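The Counter at Number 43

When Yaa Arthur moved into the apartment on Levent Street, the first thing she did, before the bed was put together and before she had found the box with the towels in it, was stand in the kitchen with her coat still on and lay both her hands flat on the counter. It was January and the marble was as cold as a windowpane. It was white, with thin gray veins wandering about in it, and she thought (she was tired, she had driven all the way from Josville with a fern on the passenger seat) that it was the most beautiful thing she had ever been allowed to rent.

Her old kitchen had been yellow and sloping, and if you put an egg down in it you had better be quick. She had cooked there for eleven years all the same, and cried a little when she handed over the keys, and then stopped at a gas station and eaten a cheese sandwich and felt much better.

The woman across the landing came over that same evening. She was small and upright, somewhere past seventy, and she carried a covered dish in front of her like a person delivering a crown.

"Toshiko Koyama," she said. "You have the good kitchen. I have the good window. Eat this while it's warm, please, the dish can come back whenever you like."

It was rice with mushrooms and ginger, and Yaa ate it standing up, with the only fork she could find. She washed the dish that night and carried it home the next day with banana bread in it, because her mother had raised her never to return a dish empty. Toshiko's mother, as they soon discovered, had raised her in exactly the same way, and so the poor dish never got a rest again. It went over with soup and came back with dumplings. It went over with groundnut stew, which Toshiko ate with great seriousness and then asked for the recipe, and came back with six persimmons wrapped in a napkin.

By the time the snow had gone they had given up pretending about the dish and simply cooked together, always in Yaa's kitchen and always at four in the afternoon, when the light came around the side of the building. Toshiko brought her own apron and her own opinions. She had grown up over a noodle shop in Kawaguchi, and she could not see a counter without wanting to clear it.

"You leave things out," she said one afternoon, looking around her.

"I like to see what I have," said Yaa.

"You have too much. Look at this. What is this for?"

Yaa had to admit that she didn't know what it was for. It had come with her from the old place, and she supposed it had come to the old place with somebody else.

So they tidied. They took everything down and put it all on the floor, and then they sat down in the middle of it with their tea, which was a mistake, as anyone who has ever tidied anything will know. Toshiko found a packet of seeds from a hardware store in Skestel, a town neither of them had ever been to. Yaa found a birthday card she had bought for her brother and never mailed. There was a receipt with 601 written on it in blue pen, and they spent a happy half hour deciding what it could have been, a price or a bus or a hotel room, and Toshiko was firmly for the hotel room and had a whole story ready to go with it, with a piano player in it.

When they got up again their knees complained and the light had moved off the cooktop.
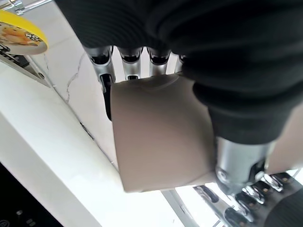

"Now we put back only what we love," said Toshiko, tying her apron again at the back.

"And what we need," said Yaa.

"Those should be the same, at our age."

Yaa was fifty-two and thought that "our age" was a bit of a liberty, but she let it go by. She put back the kettle. She put back the salt, and her grandmother's ladle, and the big pot that had never had a lid. Toshiko wiped the marble in long slow strokes toward herself, the way she must have wiped the tables downstairs as a girl, and where a gray vein ran through it she followed it a little way with her finger, as though it might be a river on a map and she was looking for the town.

"My husband wanted this apartment," she said. "We looked at both. He said, take the kitchen. I said, no, take the window, we can always eat out." She wrung the cloth over the sink. "We never ate out. More than thirty years, and every single night I cooked in that little closet over there!"

"Well, you have them both now," said Yaa.

Toshiko folded the cloth in half and in half again and laid it over the faucet, and then she looked at the floor, where there was still a great deal left to do, and asked if there was any of the banana bread.

There was. They ate it at Toshiko's, by the window, and the rest of the things stayed on Yaa's kitchen floor until morning.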